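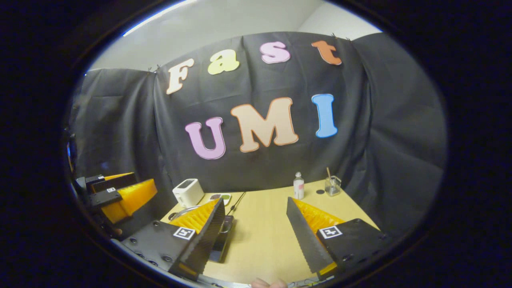

Tivilex will offer its small-bench cooking package, Marinho, for hire across the Womell district from April, following a series of six trial sessions at its workroom in Drindthorpe. The package is intended for schools, libraries, tenant groups and clubs that want to teach basic cooking but don't have a kitchen to do it in. It provides everything needed to turn one table into a working bench: a light timber-look top, countertop appliances, dry goods in a divided tray and a run of black curtain to go behind. Groups can put their own sign on the cloth, as with the cutout letters reading "Fast UMI" over two rows, and the curtain is heavy enough in appearance that coloured lettering can be read from the back of a room. The toaster goes at the left-hand end of the table, with the tray of dry goods beside it near the back edge.

Share (7) | Print this release | Email to a friend

Hire bookings for the first season open in April. The package will be available for single sessions, for a week, or for a full term.

Styliani Kontogiannis, program manager at Tivilex, said the company had received steady requests for something smaller than its existing trestle kitchens.

"Our larger kitchens need a loading dock, two people to lift and most of a morning to set up," Ms Kontogiannis said. "A library with one meeting room and a class that finishes at lunchtime can't use that. They asked for a table, a few appliances and somewhere to put the ingredients, and we have kept to that list."

Background to the trial

The trial was held over six months and was open to groups that had previously hired equipment from Tivilex. Each session ran for an afternoon. Participants prepared toast with a bean topping, a plain pot of mung beans and a sweet red bean paste, then packed the bench down again under the supervision of the session leader.

Pulses were selected for the first program for practical reasons. They keep well in a cupboard, travel without refrigeration and can be bought at most supermarkets and Asian grocers in the district. They also give a session leader plenty to talk about before any heat is used. Sorting, rinsing and measuring can be done by children from lower primary upwards, and adults who have only ever opened a tin are often unsure how much a cup of dried beans will make.

Feedback from the trial led to several changes. The first version of the program listed five kinds of pulses, which participants found hard to tell apart by name. This has been reduced to three of clearly different colours. The tray was moved from the front of the bench to the back after session leaders reported that sleeves were catching it. The cooktop was kept low and flat so that a seated participant can see what is happening in the pot.

One change was made at the request of a seniors' group, which asked for the names of the beans to be given in the program notes in Greek, Portuguese and Vietnamese as well as English. Ms Kontogiannis prepared the Greek notes herself.

"My mother corrected them twice," she said. "There are words for a dried bean that depend on which village you ask, and we had to settle on one."

What is on the bench

The Marinho bench is laid out the same way for every hire so that the printed notes match what participants find when they arrive. Dry goods are supplied in a white tray with three compartments. Dark reddish-brown beans go in the upper left, green mung beans in the upper right and pale yellow soybeans in the lower compartment. A small tab on the lower edge of the tray should face the person leading the session.

The white two-slot toaster stays at the back left corner. The black induction cooktop sits further forward, towards the left of centre, with its power cable brought over the tabletop from the back. Session leaders are asked to lay the cable clear of the tray before switching on and to check it again whenever the cooktop has been moved.

Hirers supply their own pots, and should test them with a fridge magnet before the day. A pot that won't hold a magnet won't heat on an induction surface. Aluminium and copper pots are the usual cause of calls to the Tivilex help line, and the booking form now includes a line asking hirers to confirm the test has been done.
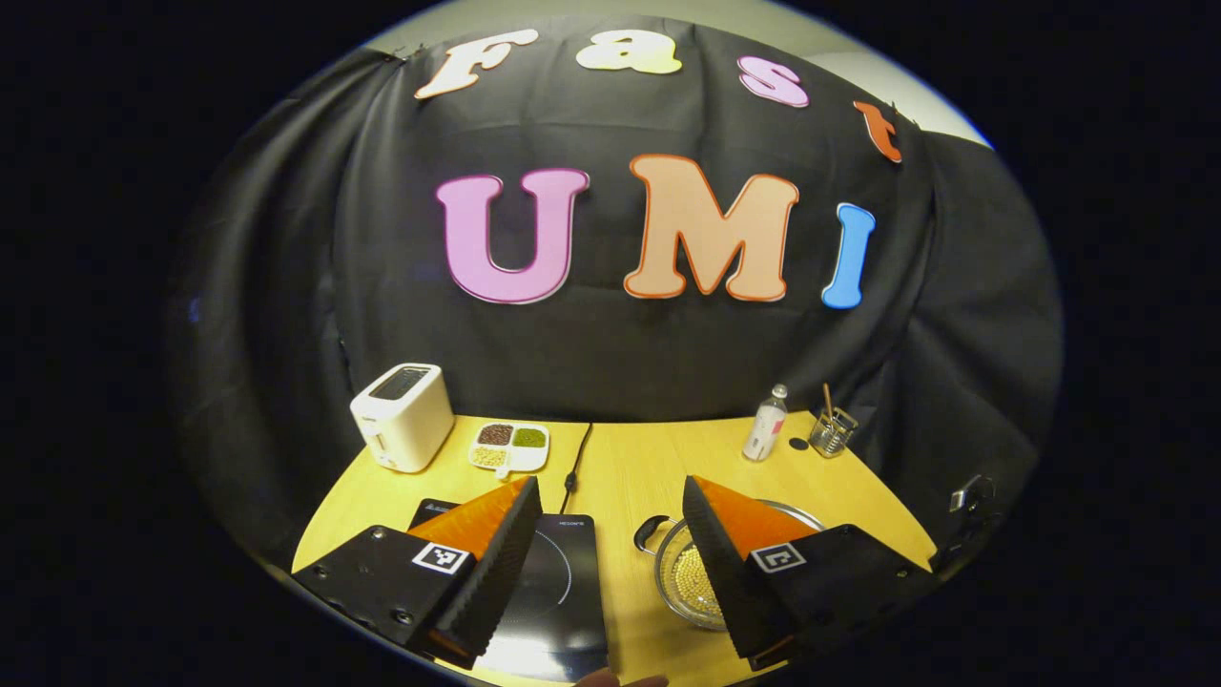
Curtains and setting up

The black curtain is supplied in separate lengths that clip together along the top. It can hang flat behind the table or be brought around the ends in a curve, depending on the space. A curved curtain hides stacked chairs, whiteboards and other classroom items that tend to draw attention away from the bench, and it allows two groups to share a hall without facing each other.

Creases from transport will drop out if the cloth is hung the evening before. Hirers are asked not to iron it. Letters and signs should be light, such as card or craft foam, and should be fixed with pins. Adhesive tape leaves a residue on the fabric and a cleaning charge will apply where it has been used.

Lettering is best kept short. A word or two in thick, rounded capitals or lower case will be read more easily than a full sentence, and pale or bright colours show up well on black. Tivilex doesn't supply letters but can provide a cutting template at no cost with term bookings.

The curtain must be kept clear of the toaster. The table should be pulled forward far enough that the cloth can't touch any appliance, including when somebody brushes past from behind. This is the first item on the safety sheet and must be signed by the session leader before power is connected.

The program notes

Tivilex has printed 1000 copies of the program notes for the first season. Each hire includes enough for the group, and spare copies can be left with the venue. The notes cover the following activities:

Sorting and rinsing. Participants pick over a handful of each pulse, removing any grit or split skins, and rinse in a sieve until the water runs clear. A bowl of water is provided by the venue if there is no sink in the room.

Mung beans on the cooktop. These don't need soaking and are suited to a single afternoon. The notes suggest starting at a high setting until the water boils, then turning down to a simmer with the lid tilted.

Red bean paste. The session leader brings beans cooked at home the night before, and the group mashes and sweetens them in the pot. Participants compare the cooked beans with the dry ones in the tray.

Toast. Slices are toasted plain and topped with either the paste or the mung beans with a little salt and lemon. The notes ask that bread be cut no thicker than a standard slice. Thick slices jammed in the slots were a nuisance during the trial.

Soybeans. The soybeans are used for measuring and soaking only. Participants take a small bag home with written instructions for soaking overnight and boiling thoroughly. Raw soybeans should not be eaten.

Ms Kontogiannis said the home bag had been the most discussed part of the program.

"A few people were annoyed to get the slow one to take home," she said. "They would have preferred the mung beans. But the overnight soak is the part you can't show in an afternoon, so it goes home with them, and most came back the next time with a report."

Allergies and food handling

Soy is a common allergen, as are wheat products used in the toast activity. Venues must let participants know in advance and must tell Tivilex at the time of booking if any member of the group has an allergy. The soybean compartment can be left empty on request, or filled with dried chickpeas. The tray is washed between hires and dry goods are never returned to bulk stock.

Hirers remain responsible for meeting their own local food safety requirements, including those covering food prepared for sale. The Marinho package is for teaching and isn't suitable for market stalls or catering.

Availability

Delivery within Drindthorpe is included in the hire price. Deliveries to the remainder of the Womell district will be made on a shared run, and hirers outside the town are asked to book early in the month so that drop-offs can be grouped. The tabletop, appliances, curtain and tray travel in one van load and can be carried in through a standard doorway.

Venues will need a sturdy table frame or two trestles, a power point within reach of the bench and a clear wall or rail for the curtain. Extension leads may be used only if they have been tested and tagged. Double adaptors aren't permitted.

Groups that took part in the trial will receive their first term booking at the trial rate. A price list, the safety sheet and a copy of the program notes can be requested from the Tivilex bookings desk in Drindthorpe.

Media enquiries

Styliani Kontogiannis
Program Manager, Tivilex
Drindthorpe

Interviews can be arranged at the workroom before 10 am on most mornings – please ring ahead if you would like the bench set up.

Print | Email | 0 comments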